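倾倒工位（厨房台面型）

首页 › 机械臂 › 工位搭建 › 维护笔记
分类：机器人工位 | 夹爪 | 日常保养

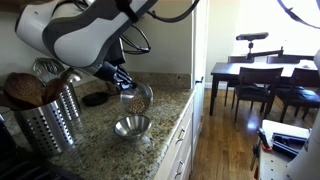 夹爪夹着玻璃碗向前倾，碗里的豆子聚在碗口下沿，下面是接料的不锈钢小碗。

倾倒工位，我们组里一般就叫“倒豆台”，指的是让机械臂拿起一个容器、把里面的干料倒进另一个容器的那种工位。这个词条本来是Florian Gaillard起的头，他写了个提纲就忙别的去了，后面基本都是我补的，所以口气比较随便，大家多包涵！

一、名称和来历

最早的一版在Drindevura搭的，用的是普通工作台，后来才搬到真正的厨房台面上。项目内部代号叫Ketau，老记录里两个名字混着用，查资料的时候两个都搜一下比较稳妥。

二、布置

接料碗放在夹爪正下方稍微靠前一点的地方。我一开始老爱把它摆在正下方，结果豆子顺着碗沿滑出来是往前走的，落点总要偏出去一截。底口窄的小碗容易被碰歪，我习惯每轮开始前用手扶正一次。

花岗岩台面花纹很碎，米色棕色灰色黑色混在一起，掉了豆子特别难找（我趴着找过好多回）。所以收工时别光靠眼睛，拿手掌贴着台面扫一遍，靠墙那条缝也要扫。

锅铲筒、木勺这些可以留在台面上，但要把它们的位置写进避障模型。勺头是往外张开的，比筒身宽不少，只按筒身建模的话，手臂下探时余量就不够了。我吃过这个亏，一把木铲被扫到地上，响得隔壁都跑过来看。

三、夹爪的调整

玻璃碗又滑又脆，夹力是最花时间的一项。我的做法是先夹空碗，从小往大加，加到轻轻推碗不转为止，再装料重试一遍。装了料以后重心会跑，倾斜到一半时最容易打滑，这一段速度要放慢。

手指关节缝里会进豆皮碎屑，用软毛刷顺着关节方向刷就行。别用气枪吹！我吹过，碎屑全钻到更里面去了，最后只好拆开来清。

四、线缆

手臂上方绕过去的线要留够弧度。检查的办法很土：让手臂慢速走到倾倒姿态，停住，用手摸一摸线有没有绷紧，再走回来摸一次。夹线的卡子我们用的是Chauvin的，旧了会发脆，换的时候成对换。

五、保养周期

每倒1,000次：刷关节，擦指面，看线缆外皮。
每倒3,000次：重做夹力标定，检查腕部螺丝，换指面垫。
去年10月有一阵偷懒没做标定，连着倒歪了好多碗，我把那份日志打印出来贴墙上了。

六、常见故障

豆子堵在碗口不往下走：多半是倾角停得太早，再加2度看看。
倒完碗收不平：先查腕部零位，再查程序，顺序反过来会浪费一下午（别问我怎么知道的）。
碗在指间慢慢转：指面有油，拿酒精擦，晾干了再夹。

七、参见

Skulura夹爪拆装；手眼标定；干料的选择（待写，我更喜欢鹰嘴豆，颗粒大，好捡）

最后更新：2024年5月6日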